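Building with Two Arms: Notes for Session 3
Jellevley Shared Workshop, evening course
Notes by Fadime Işık

Welcome back, and thank you to everyone who stayed on last time to help sweep up. I promised to write down what we said about getting two arms to share one table, as several of you were busy with cable ties and missed half of it.

Please start with the table itself. Both arms must be measured from the same point, and it really does help to choose one you can put a finger on, such as a front corner. Jawad Hashmi's group took theirs from the wall, then moved the table, and spent a long evening wondering why everything had shifted by 12 mm. Write your point down in the build book, with the date, and draw a little sketch as well if you are at all like me.
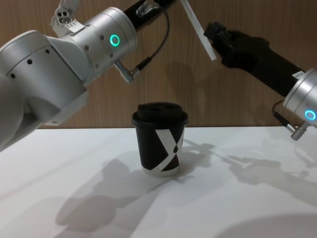
Next comes the matter of whose turn it is. In the Zurkari program each arm asks for the middle of the table before it goes in, and gives it back when it has left. It is a simple rule, rather like passing the kettle round, and it will save you a good many knocks. Keep a gap of 100 mm between the arms while you are learning – you can always bring it down later on, once you trust your numbers.

Do look at your cables too, with the arm at full stretch and again folded right up. A loop that seems generous in one position may be pulling hard at its plug in the other.

For next time, please run your turn-taking program at the slowest speed and note where either arm has to wait. Alper Bilgin has the spare key to the Drekolico cupboard if you need more ties.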